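Visit to the Falldale premises of Solanki, 22nd October

The Vutia Association of Small Electrical Trades was received at Falldale by Napaporn Nuchit, who has charge of stores and training. The purpose of the visit was to see how a mid-sized wiring business keeps, issues and recovers its wire, and to consider whether any part of the method could be adopted by our own members.

## The main store

The main store occupies the ground floor of the older building. Full reels are held on steel racking and arranged by conductor size, then by colour. The stock list runs to 1,537 lines, of which 83 are reviewed each month against the shelves. Members remarked on the clear labelling of the bays and on the width of the aisles, which allow a trolley to be turned without difficulty.

Reels are issued against a signed slip. When a reel comes back, its remaining length is entered on a card tied to the flange. Ms Nuchit explained that the cards were introduced in February, following a stocktake in which a good many part-used reels were found to hold less than the ledger stated. The firm had previously relied on weighing.

## Short lengths

Much of the discussion concerned short lengths. Solanki keeps any piece long enough to be used in a panel or a training exercise, and sends the remainder to Tunus for recovery of the copper. Pieces are sorted first by thickness and afterwards by colour. Siu-fong Chu, who attended on behalf of our northern members, asked whether the thinner wire was worth the labour of keeping. The reply was that trainees use a great deal of it, and that buying it new for practice had been the larger expense.
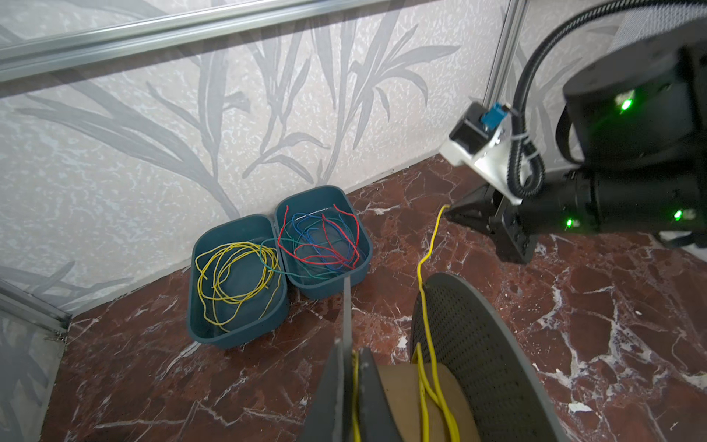

It was noted that thin wire is troublesome to store once it has left the reel. Coils spring open, and strands of different colours soon become caught up in one another. Ms Nuchit recommends a light tie at two points on each coil and advises against pulling at a single end when a tangle has formed. Ms Chu observed that her own workshop winds short lengths on to card formers, and undertook to send a specimen to Falldale.

## Matters arising

Members asked for a copy of the reel card, which Solanki has kindly agreed to supply. The Association will have 1,000 printed for distribution with the next circular. Members wishing to receive more than one pad should inform the office in writing.

The Association records its thanks to Ms Nuchit and her colleagues for their hospitality. A return visit to the Vutia training rooms has been offered, and a date is awaited.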